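The Plurker open afternoon in Drurkport began with coffee from an urn older than most of the arms on show. I had come to see two grippers, the Juvby and the Hegedűs, do the same dull job with the same dull blocks, and was given a visitor badge numbered 147.

Each gripper got 12 tries per shape, with a wrist camera feeding one screen by the door. The cubes went by without fuss. Then came the hexagonal prisms, and the talking stopped.

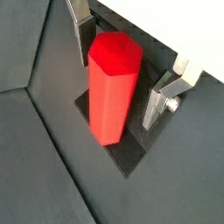
On my tally sheet the Juvby missed three and the Hegedűs one, though the Hegedűs took so long lining up that I finished a biscuit. Our guide called this "considered". I also had a go with the hand controller, and can report that 40 minutes of watching teaches you nothing.

Prices were available on request. I requested, and was offered a leaflet. The last bus back goes at ten past five in April, so I missed the soft fingers.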